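Toddler at 20 months tears pages: board books only, or supervised paper?

ngaio_m
Our daughter is 20 months. She handles board books correctly — turns pages singly, right way up — but tears paper pages within a minute or two. Current rule is that paper books stay on the high shelf and come down only with an adult. My mother-in-law thinks we should leave a few out and let her learn. Has anyone run it both ways?

tapsell_a
Both, with two kids. First one had restricted access until 2 and a half. Second one had open access from 14 months. The second destroyed 7 books and stopped tearing at around the same age the first did. I concluded it's mostly finger control and access changes very little.

Jyoti Ahuja
I disagree with that reading. Two children is a sample of two, and the second had an older sibling to copy. Ours stopped tearing after we did 4 weeks of short sessions with one paper book, same time each day (after the 3 p.m. nap), same response each time: book closed, put away, no speech about it. No books lost after the second week.
What counts as a paper book matters too. Thin stock in a thick paperback behaves differently from a stapled picture book. Ours is a bilingual house, so adult paperbacks are always within reach, and those were the harder problem.

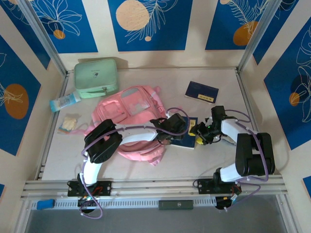
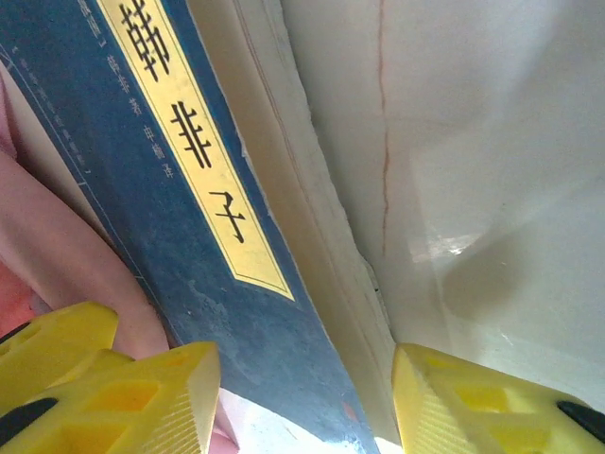
For the picture books I covered the inside margins with clear repair tape before handing them over. Most tears start at the outer edge and run toward the spine, so the tape limits the damage but doesn't prevent it. Don't use office tape, it yellows.

mngata
Which tape? I bought the Clikix one and it lifted at the corners.

Jyoti Ahuja
Arkura, the matte one. Press it down with the back of a spoon.

tapsell_a
Fair point on the sibling. I'd still say 4 weeks at that age is long enough for plain development to account for it. You'd have to stop the sessions and see.

Jyoti Ahuja
We did stop, when we traveled in August. No change either way.

tapsell_a
Then it fits both explanations.

ngaio_m
Thanks. I'll start with one stapled book after nap and keep the rest on the shelf. Is it worth taping library books?

mngata
No. Ours bills you for tape as damage. Ask at the desk, they do their own repairs.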